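**Storing winter squash past New Year: curing temperature vs. variety**

**tarn_ridge**
2 January 2021

Checked the racks this morning and lost another 6 delicatas to neck rot. Cured in the greenhouse at 80–85 °F for ten days, then moved to the basement at 52 °F, humidity near 60%. Butternuts from the same bed are fine. Is the cure too warm for delicata, or is this just the end of its shelf life?

**ohm_acre**
End of shelf life. Delicata is a pepo type. Thin skin, high water content, good until the holidays in most years. Warm curing does nothing useful for pepos and can cost you sugar. Take them off the vine dry, let the stems cork over at room temperature, and eat them first.

**Skovasis**
Partly disagree. I skip the cure on acorns but not on delicata. A short one, five days at 75 °F, closes stem wounds faster than room temperature in a damp fall. Mine have held into February at 55 °F. Variety name alone doesn't settle it.

**ohm_acre**
What was your harvest stage? If you pick at full ground spot color, you're comparing different fruit.

**Skovasis**
Full orange ground spot, stems dry. Seeded the first week of June, so not especially early.

**tarn_ridge**
Mine went in at the same time but I cut them before the stems had dried, because frost was forecast. Stems were green and I left only half an inch on some.

**ohm_acre**
Then the stem is your problem. Leave two inches. Anything shorter goes in the eat-now pile. Same for anything with a nick or a soft shoulder.

**Istolis_farm**
We put 2,657 pounds through a shed last season, mixed types. Two things made a difference: single layer on slats, and a bleach dip for anything with soil on it. The dip has to be followed by complete drying or it does more harm than good. We also stopped stacking in deep bins. Bruises at the contact points showed up as rot a month later.

**tarn_ridge**
Deep bins are what I have. I can line them and keep it to one layer. How much space between fruit?

**Istolis_farm**
An inch is enough if air moves. Flat floor, no touching, stem not pressed against the wall. Yellow with green streaks is a color I'd move to the kitchen, whatever the tag says.

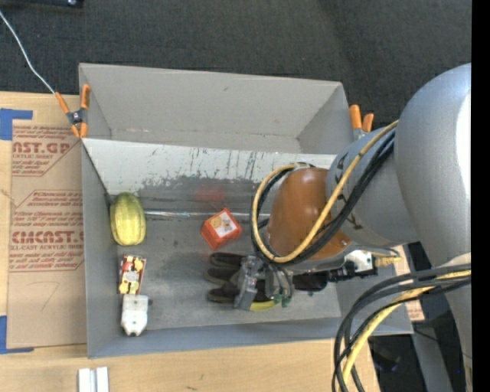 **Adams** One layer is fine, but I'd argue with the bleach. A dry brush takes off most soil, and every wet step in a cool shed is a risk. I gave up dipping and my losses went down.

**Istolis_farm**
Depends on soil. Ours is clay and it doesn't brush off.

**Skovasis**
Agree with Adams on sandy ground. On clay I'd wash and put a fan on them overnight.

**tarn_ridge**
Mine is silt loam, so brushing first. I'll sort by stem length tonight and move the short ones upstairs. Is 52 °F too low for the rest?

**ohm_acre**
No. Chilling damage starts below 50. Check your thermometer at floor level, not at eye height.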